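Rules for Robots That Help at Home

Hello, young reader! Perhaps you have seen a robot vacuum cleaner go under a sofa. It is a simple machine and it stays on the floor. But people are now making robots with arms, and an arm can reach into the places where a family lives. It can hold a door, or pull something which should not be pulled. For this reason a robot with arms must have rules, and in these pages I would like to tell you about them.

The rules I describe are from the Trestari house rules for learning robots. Trestari is a small workshop in the town of Forley. Its robots practise first inside a computer, in rooms which are drawn by the computer, with furniture and walls and floors. Such practice is called simulation. In a simulation a robot can make a mistake one hundred times and no real cup is broken.

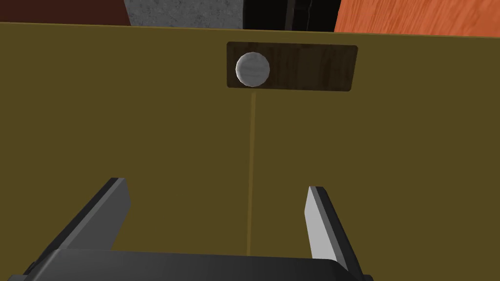

Page last changed: August 31, 2023

Rule one: first in the computer, then in the room

A robot at Trestari may not try a new job in a real room before it has practised the job in simulation. For the job of going to a handle and taking hold of it, the robot called Dosance made 1,751 tries in the computer. Each try is written in a list, also the bad ones. You may think that the bad ones are not interesting, but the engineers read them most of all. In 292 of these tries the robot closed its fingers too early, and so the engineers knew what they must repair.

You do the same when you learn to ride a bicycle. You do not begin on the big road. You begin in the yard, where it is soft to fall.

Rule two: slow when you are near

When a robot hand is far from everything, it may move at its normal speed. When it comes near to a thing, it must become slow. The last small piece of the way is the slowest of all. A slow hand can stop quickly, and if it touches the wrong place it does not push so hard.

A robot hand is often called a gripper. Many grippers have two fingers which open and close. Before the fingers close, the robot must check that they are on the two sides of the thing it wants to hold. If one finger is in front and the other is nowhere useful, the rule says: go back and try again.

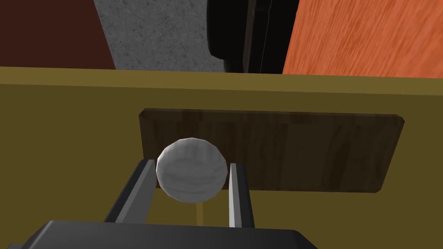 Rustad wrote to us that slow is not always the same as safe, and that a slow robot which does not stop is worse than a quick one which stops well. I agree with this letter, and so I have put the stopping rule directly after the slow rule.

Rule three: everybody can stop the robot

Every real robot at Trestari has a big stop button. The button must be easy to see and easy to reach, and it must work also when the computer is confused. Any person in the room may press it. You do not need to be the boss, and you do not need to explain first. Nobody will be angry if you pressed it and there was no danger.

After a stop, the robot must not start again by itself. A grown-up who knows the robot looks at it, looks at the room, and only then starts it with a second button. So there are 2 steps, one for stopping and one for starting, and they are never on the same button.

Rule four: only so strong as the job needs

Think how you hold an egg, and then how you hold a heavy bag. Your hand knows the difference. A robot must be told. For each job there is a number which says how hard the gripper is allowed to press. When the robot feels that more force is needed, it may not simply become stronger. It must stop and ask.
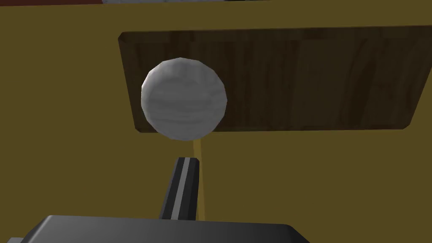
The same is true for pulling. A drawer which is stuck may be locked, or perhaps there is a spoon inside which has turned the wrong way. A person would look and think a little. A robot which only pulls harder can break the drawer, or the handle, or itself. At Trestari the robot gets 2 careful pulls, and after this it must let go and call a person.

Rule five: know what is behind you

A robot with arms needs more space than you would guess. The elbow goes out to the side when the hand goes forward. While the robot looks at its hand, the elbow can meet a chair or a table. So before the robot works, it must make a map of the space on all sides, and while it works it must keep the whole arm inside the free part of this map.

For children there is a line on the floor of the real workshop. When the robot is switched on, visitors stay behind the line, and also their bags and their long scarves. In March, when the school classes come, the line is painted fresh so that it is bright.

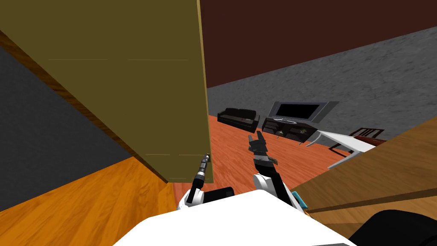

Can a robot open a door when somebody is standing on the other side?

It must wait if it cannot be sure that the space is free. At Trestari the robot gives a sound first, then it opens the door a little and very slowly, and it stops at once if it feels that something is pushing back.

Rule six: tell what you did

When the job is finished, the robot writes a short report. What was the job? Did it touch anything by accident? Did a person press stop? The report is kept together with the others, and it may not be changed later, even when it is a little embarrassing for the engineers.

Words to remember

Simulation: practice in rooms made by a computer.
Gripper: the hand of a robot.
Force: how hard something pushes or pulls.
Stop button: the button which everybody may press.

Something to try at home

Ask a friend to be the robot. The robot closes the eyes and may move only when you give an order, for example "arm forward, slowly" or "stop". Put a soft toy on a table and try to bring the robot's hand to it. Afterwards, write down one rule which would have made the job easier, and change places.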